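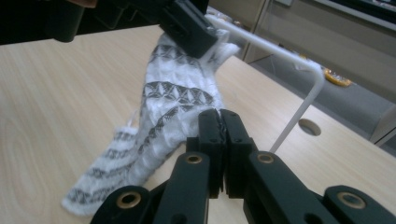

Two hand-held grippers and one knitted glove on the desk. The far jaw has the glove, the near one is closed.

Search this site Search Go

Hand-held gripper purchase: gallery and planning notes

This page goes with the equipment plan for the coming year. The plan covers hand-held grippers, spare parts, furniture and a box of soft goods to handle. It was put together by Rizwan Kodikara for the people who have to sign off on it, and for the two other rooms that want to order the same setup. The gallery is short for now. More will be added under the same headings after the May order.

The work is cloth handling: gloves, socks, hats, dish towels. One person works with a gripper in each hand and picks up, turns, folds or lays flat whatever is on the desk. We plan by the pair for that reason. A single gripper is fine for blocks and cups but does very little with a glove.

Notes to the picture above

Fingers. The near gripper has plain rectangular finger blocks that meet along a straight seam. There is a torn dark strip or a scuffed edge at the top of the seam. Finger wear belongs in the budget from the first month. We put down 6 spare finger sets per pair for the year. The quote from Tandirico has them at $53 a set, which makes $318. Lepik sells a set for less but did not give a delivery time, so the plan uses the Tandirico price.

Linkage. Matte black plastic plates with round brass bushings at the pivots. We asked both suppliers whether bushings can be bought loose. Tandirico sells them only with the plates. Lepik will sell them in bags of 100, far more than one room needs, so the three rooms should split a bag. Keep the bag in the parts drawer and write down what you take.

Screws. There are screw holes in the fingers and also in the plates. Order a second driver of the right size. We had one for two stations last year and it was always at the other station.

Glove. White knit with a gray and black zigzag pattern, fuzzy along the edges, with some loose fibers. Knits shed, and fibers get into the joints. A soft brush and a small hand vacuum are on the list under cleaning. The pattern matters too. We were asked to buy patterned items as well as plain ones, and winter gloves are cheap in spring. Buy them in pairs and keep both.

Desk. Light wood with a visible grain and a round cable hole in the top. The rooms that do not have desks yet should order the same type with the cable hole. Drilling afterward was quoted as a separate job and cost more than the difference in price. Leave floor space beside the desk for a person to stand and turn.

Storage. Flat-front beige cabinets stand behind the desk. No new cabinets are in this plan. The soft goods can go in lidded bins on the open shelves.

What is in the order

Grippers, one pair per room, Tandirico
Spare finger sets, 6 per pair, $318 per room
Bushings, one bag of 100, Lepik, shared
Screwdriver, one extra per room
Brush and hand vacuum
Desk with cable hole, for rooms without one
Soft goods box: gloves, socks, hats, towels

What is not in the order

Training time is on the staffing sheet. The Womusness storage plan is a yearly fee and comes out of the computing budget, so please do not add it here a second time. The Tisemden carrying cases were looked at and left out. They are good cases, but the grippers stay in the room.

Send changes to Rizwan before the order goes in. If your room needs a different number of pairs, say so and give the number of people who will be working at the same time. The spare finger sets will be changed to match.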